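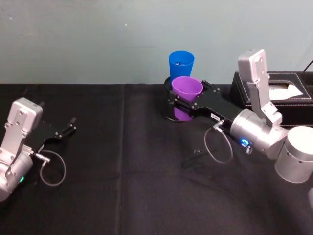
**Jandel**

4/12/18

1/ Notes on flat interior paint and why the same wall gets repainted so often. Mostly for people who look after rented rooms. I did 26 rooms in the Trokusdale building over the winter and kept a log.

---

2/ Flat paint has a high ratio of pigment to binder. The surface is rough at a small scale, so it scatters light and hides bad drywall joints. The same roughness takes marks easily. Rub it hard and you polish it.

---

3/ A polished patch is called burnishing. Color is unchanged, sheen is higher. It shows when light comes in at a low angle and vanishes when you stand square to the wall. More cleaning makes it worse.

---

4/ Sort marks into types before opening a can. Transfer: something left its material on the paint. Burnish: the paint is shinier. Scratch: paint is displaced. Chip: paint is gone. Only the first type is a cleaning job.

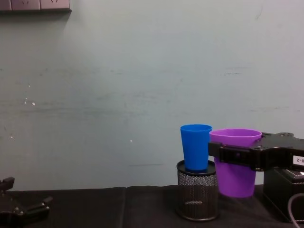
*Scuff streaks and small white specks, pale wall.*

---

5/ For transfer marks: damp microfiber, plain water, light pressure. Then a drop of dish soap in a quart of water. Then stop. Melamine foam is an abrasive and on flat paint it will trade the mark for a shiny spot.

---

6/ Chips down to primer need a skim of lightweight filler, a fine sanding, spot primer, then paint. Unprimed filler pulls water out of the topcoat and dries to a dull spot. (The term is flashing.)

---

7/ Touch-up works if you have the same can, the same type of roller and a wall painted fairly recently. In my log, touch-ups under 9 months old mostly blended. Older than that I had to go corner to corner.

---

8/ Pale grays are the worst for touch-up. A small tint error that would be lost in a beige reads as a blue or green patch. Box your cans together if the job takes more than one.

---

9/ I ran Skála scrubbable flat in 3 of the rooms against the Cekside contractor flat we had been buying. Same primer, same nap, 2 coats each.
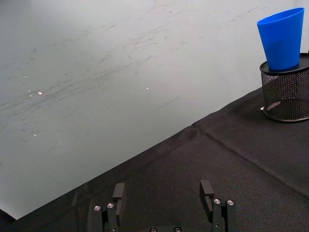
10/ Roughly a year of use would be a fair test and I don't have that yet. Early on, the Skála panels wiped with less sheen change. Coverage over the old color was poorer and the second coat wasn't optional.

---

11/ Wait for cure before judging any of this. Dry to the touch is hours. Full cure for most latex is closer to a month, longer in an unheated room. Two of my February rooms were washed too early and I had to throw out those readings.

---

12/ Label the leftover can with room, wall, sheen, batch number and roller nap. Write on the side. Lids get swapped.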